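올해 헨드비 지역재단 '젊은 돌봄 장학금' 이야기, 드디어 풀어 봅니다! 좀 길어질 것 같아서 타래로 이어 갈게요.

먼저 모르는 분들을 위해. 헨드비 재단이 간호, 물리치료, 사회복지, 응급구조처럼 사람 몸과 마음을 돌보는 공부를 하는 지역 학생에게 주는 장학금이에요. 학비만 주는 줄 아는 분이 많은데 실습 교통비랑 교재비까지 됩니다. 이게 진짜 커요. 퍼크데일에서 실습 병원까지 버스 갈아타고 다녀 본 사람은 알죠 ㅠㅠ

올해 지원서가 62통 들어왔대요. 제가 받던 해에는 홍보가 거의 없어서 저도 도서관 게시판에서 우연히 봤거든요. 그때 생각하면 정말 감개무량합니다.

그중에서 뽑힌 사람이 10명! 전원에게 연락이 갔고 본인들 동의도 받았다고 해서 이제 마음 놓고 떠들 수 있게 됐어요. 명단은 재단 소식지에 실렸습니다. 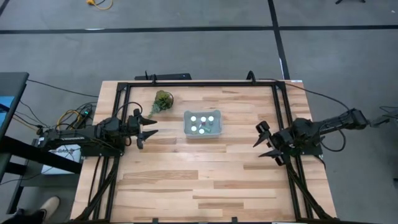 헨드비 재단 소식지 제2호

소식지에 수상자들이 직접 쓴 짧은 글이 같이 실렸는데 꼭 읽어 보세요. 저는 출근길에 읽다가 내릴 정류장을 지나쳤어요. 할머니 간병하다가 간호학과에 간 이야기, 공장 다니다가 서른 넘어서 작업치료 공부를 시작한 이야기... 다들 글을 왜 이렇게 잘 쓰는지.

그리고 제가 제일 소리 지른 대목. 주니퍼 들라크루아가 됐어요!!! 퍼크데일 보건소에서 접수 보던 그 주니퍼 맞습니다. 퇴근하고 야간 과정 다니면서 응급구조 공부를 하고 있었어요. 저는 추천서 써 준 것밖에 없는데 왜 제가 울었을까요.

주니퍼가 지원서에 쓴 문장 하나만 옮길게요(허락받았어요). "접수대에서는 이름을 묻고 기다리시라고 말하는 것이 제 일이었습니다. 이제는 기다리시라는 말 다음에 할 수 있는 일을 배우고 싶습니다." 이 문장 며칠째 머릿속에서 맴도는 중.

올해 새로 생긴 것도 있어요. 그린버그 기금에서 기숙사비 지원을 2명 몫 더해 줬습니다. 집이 멀어서 합격하고도 등록을 망설이는 친구들이 해마다 있었는데, 이번엔 그 고민을 덜게 된 거죠. 기금 쪽에서 먼저 연락해 왔다는 얘기 듣고 박수 쳤어요.

"나는 성적이 별로라서..." 하는 DM을 벌써 여러 통 받았는데요, 성적표는 내지만 제일 꼼꼼히 보는 건 자기소개서와 지역 활동이에요. 거창한 봉사 경력 아니어도 됩니다. 동생들 병원 데리고 다닌 것도, 이웃 어르신 약 타다 드린 것도 다 써도 돼요. 저도 그런 얘기 썼어요.

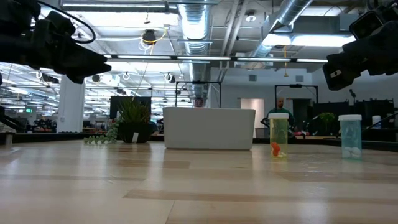
사진 제공: 헨드비 재단

다음 모집은 10월에 열려요. 준비물 미리 적어 둘게요. 재학 증명서나 합격 통지서, 자기소개서, 추천서, 그리고 거주 확인 서류. 추천서는 가족만 아니면 누구든 괜찮아요. 선생님, 직장 상사, 동네 약사님도 된답니다.

추천서 부탁은 제발 일찍 하세요. 마감 전날 밤에 전화 받아 본 사람의 간곡한 부탁입니다 ㅋㅋㅋ (그분도 냈고, 제시간에 들어갔어요)

자기소개서가 막막한 분들은 티사노로 오세요. 카페 안쪽 큰 자리에서 예전 수상자들이랑 같이 초안 읽어 주는 모임을 열려고 해요. 비용 없고, 한 줄만 써 와도 되고, 빈 종이로 와도 환영입니다. 날짜는 정해지는 대로 이 타래 밑에 달게요.

졸업생분들께도 한마디! 지금 병동이나 재활센터에서 일하고 계신 분들, 한 시간만 와서 실제로 하루가 어떻게 돌아가는지 얘기해 주시면 학생들한테 엄청난 힘이 돼요. 저도 첫 실습 나가기 전에 선배가 해 준 신발 얘기(무조건 한 치수 넉넉하게)를 아직도 써먹고 있어요.

아, 질문이 많아서 추가. 이미 다른 장학금 받고 있어도 지원돼요. 다만 같은 항목을 겹쳐서 받을 수는 없으니 지원서에 뭘 받고 있는지 적어 주세요. 휴학 중인 분은 복학 예정 학기를 쓰면 됩니다.

수상자 여러분, 다시 한번 정말 정말 축하해요. 퍼크데일에서 마주치면 제가 먼저 아는 척할 테니 놀라지 마시고요! 주니퍼는 이번 주에 나랑 밥 먹자. 메뉴는 네가 골라.

2025-07-29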